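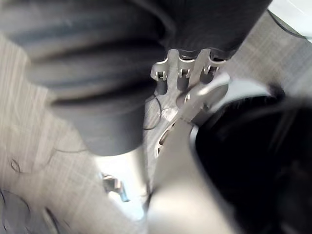

Bushra Lodhi wrote in to say that she rinses every plate before loading, and asked if she could stop. Yes — scrape off bones and rice, then load. The detergent handles the rest.

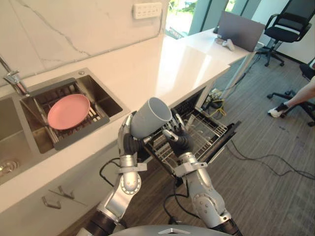 Tarar Home Economics Club — Kitchen Pages

Tilt cups and bowls so water drains off the base. Clean the filter in hot soapy water once a month. Unload the bottom rack first, or drips from the top will land on clean plates.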